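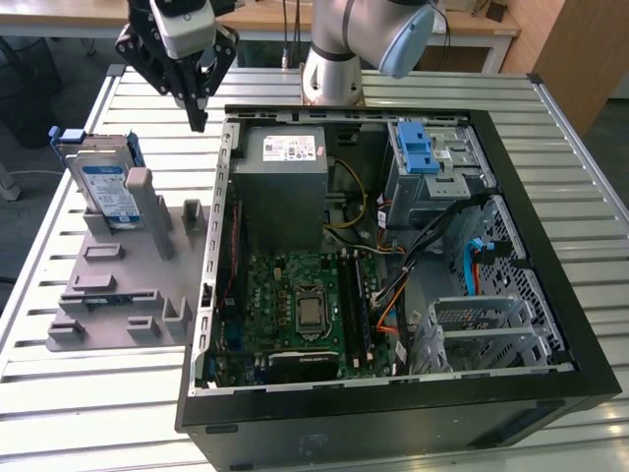
Wallemon Community Computer Program Opens Second Shop in Uston

USTON, 01/10/2023. Families, students and retirees on the north side of Uston will soon have a much shorter trip to make when they need a computer at home. The Wallemon Community Computer Program is delighted to announce that its second shop will open its doors in November, in the former shoe store on Dunne Street, and everyone who has ever brought us an old desktop, a box of cables or a plate of something baked is warmly invited to come and see it.

Wallemon takes in used desktop computers from homes and offices, checks and repairs them, wipes the drives and passes the machines on at low cost to people who would otherwise go without. Since the first shop opened 12 years ago, the program has placed 2,658 computers with local households, and almost all of them went to homes within the county.

"We started with a folding table and a borrowed screwdriver set, and I remember thinking we might keep it going through one winter if we were lucky," said Laiba Ghauri, director of the program. "Then the phone kept ringing, and people kept turning up with their mother's old computer in the back seat, and here we are with two sets of keys to look after! I'm so grateful to this town, and I can't wait to meet our new neighbors on Dunne Street."

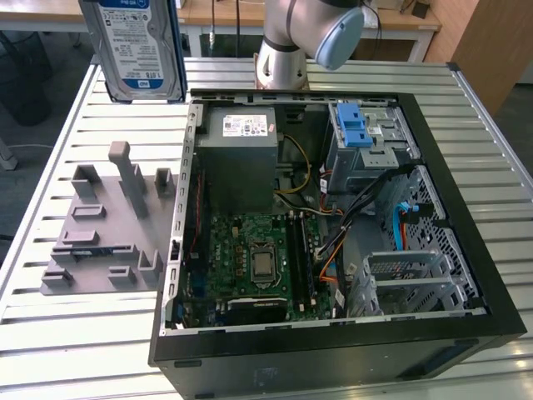 The new shop will have a front counter for drop-offs and pickups, a repair room at the back and a small classroom where beginners can learn to set up email, fill in forms and video call the grandchildren. Classes are free, and there is no need to bring a computer of your own (although you're welcome to, if you have one that's been giving you trouble).

Shamim Butt, who has taught the evening class at the original shop for many years, will be moving over to run the classroom.

"People come in saying they're hopeless with these things, and a few weeks later they're showing the person next to them how to attach a photo," said Butt. "I've had the same coffee pot the whole time and it's coming with me."

Desktop computers, keyboards, mice and flat screens can be donated at either shop. The program can't take printers or the older, heavy kind of monitor, but the county recycling yard on Broko Road will accept both.

Anyone who would like to apply for a computer or sign up for a class can pick up a form at the original shop now, or at Dunne Street once it opens.

Last updated: press page, Wallemon Community Computer Program

This site uses cookies to remember your settings. By continuing to browse, you agree to our use of cookies.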